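Legal news for product liability attorneys — Ladder recall widened after fall injuries in two counties

PRURKLOW — Bernen, a maker of telescoping aluminum ladders, has widened a recall first issued in February to cover 1,470 additional units, following reports that the locking pins on certain models can release under load. The company has received 19 reports of pin failure, including seven involving injuries. No deaths have been reported.

The affected ladders were sold under the Zurerix name through hardware stores and by mail order. The original recall covered 635 units from a single production run. The expanded notice adds two later runs that used pins from the same supplier.

A civil complaint filed in Pickering County alleges that a homeowner fractured a hip and wrist when the third section of a Zurerix ladder collapsed while he was clearing a gutter. The complaint names Bernen and the retailer as defendants and pleads design defect, manufacturing defect and failure to warn.

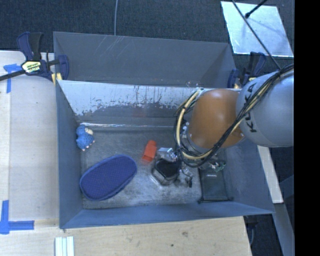 Bernen has denied the allegations in its answer and states that the ladder was used above its rated load. Discovery is under way. The parties have agreed to preserve the ladder for joint inspection, and no destructive testing may take place without written notice to all counsel.

"The condition of the product after the accident is often the central evidence," said attorney Nataša Živković, who represents the plaintiff. "Owners should keep the ladder, the label and the receipt, and should not attempt a repair."

Consumers who own a recalled ladder are advised to stop using it and to check the model number printed on the lowest section. Bernen is offering a refund or a replacement. Accepting either may require return of the product — owners who have been injured may wish to obtain legal advice before sending it back.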